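Nirstead library to lend framed prints from next month

Library members in Nirstead will be able to borrow framed art prints alongside books under a lending scheme approved by the district council this week.

The picture library, which will operate from the ground floor of the Wallthorpe Road branch, opens with 655 prints. Each may be kept for 90 days and renewed once if no other member has reserved it. There is no charge for borrowing, but a deposit of £9 is payable on the first loan and refunded when the member closes the account.

Nirstead ran a similar service until the old branch building closed. Its stock went into storage at the Wallthorpe depot, where a survey completed in November listed 943 framed items. Those not included in the opening stock were set aside with damp staining, broken glass or failed mounts. The council has not yet decided whether to repair or dispose of them.

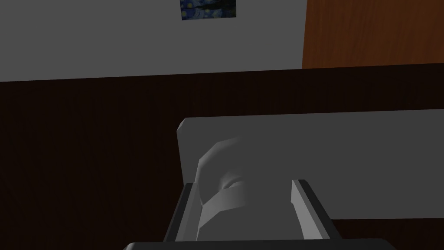
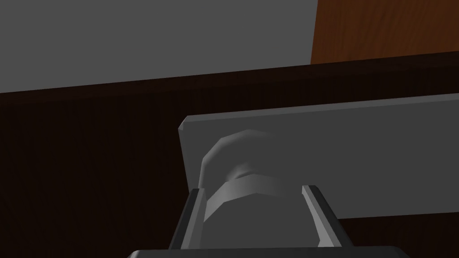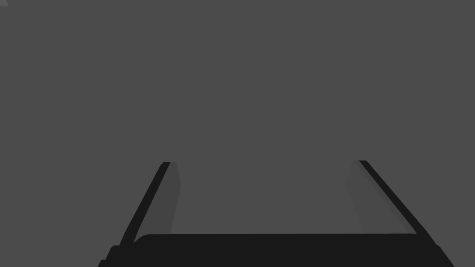
Reframing accounted for most of the preparation cost. All glass has been replaced with acrylic sheet, and each print has been given a new backing board with two fixed hanging points and a barcode label. Borrowers are asked to use both points and to keep prints away from radiators, cookers and direct sunlight. Frames have been kept narrow to reduce weight, and a small picture in a thin dark border, such as the swirling blue one on the grey wall in the first image, can be carried home in the padded bags supplied at the desk. Larger items must be collected by car or booked for delivery.

The storage racks were supplied by Ekström, a shelving firm, and hold the prints upright in felt-lined slots. Reservations will be handled through Groltilow, the catalogue system already used for books and audio titles. Each print has its own entry giving the outer dimensions, weight and recommended fixing, and members can filter results by size, main colour and orientation.

Loans are limited to two prints per household in the first year. Schools and care homes may apply for a group account, which raises the limit to 12 but requires a named contact and proof of insurance. Accidental damage to a frame will be charged at the cost of repair – up to the value of the deposit – and lost prints at the replacement price shown in the catalogue.

Members can browse the catalogue online before the opening. Reservations will be accepted at the Wallthorpe Road desk during normal branch hours, and a current library card is required.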